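Ich lerne seit 18 Monaten Deutsch, und jetzt backe ich auch mein erstes deutsches Brot. Ein kleiner Bericht in mehreren Teilen.

1/ Das Mehl kommt von Grundness, einem kleinen Laden neben dem Bahnhof. Die Verkäuferin fragte: "Roggen oder Dinkel?" Ich habe beides genommen, weil ich den Unterschied nicht kannte.

2/ Im Rezept steht: 200 Gramm Sauerteig. Ich hatte keinen. Man muss ihn zuerst füttern, ungefähr fünf Tage lang, immer am Morgen. Das Wort "füttern" kannte ich nur für Tiere.

3/ Am dritten Tag roch es nach Essig. In der Gruppe von Sameo schrieb man mir, das ist normal. Also weiter.
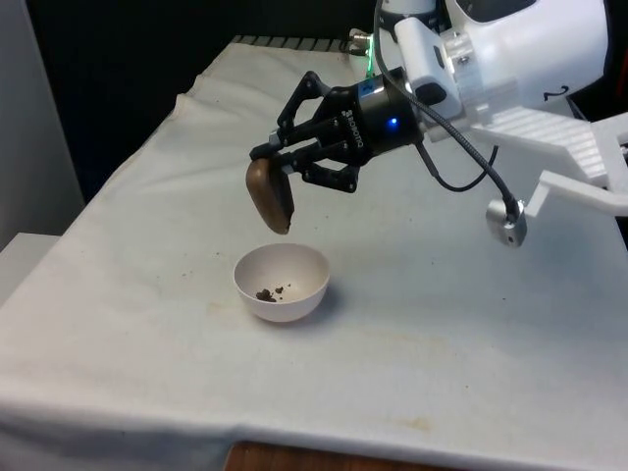 Braun und rund über der weißen Schüssel.

4/ Was ich gelernt habe: "kneten", "gehen lassen", "die Kruste". Der Teig "geht", obwohl er stehen bleibt – das finde ich sehr schön.

5/ Das erste Brot war innen noch feucht. Gegessen habe ich es trotzdem, mit viel Butter. Das zweite hat fünf Minuten länger gebacken und war schon besser.

6/ Nächstes Mal probiere ich es mit Kümmel. Wenn jemand ein gutes Rezept nur mit Roggen hat, bitte schreiben. Ich antworte langsam, aber ich antworte.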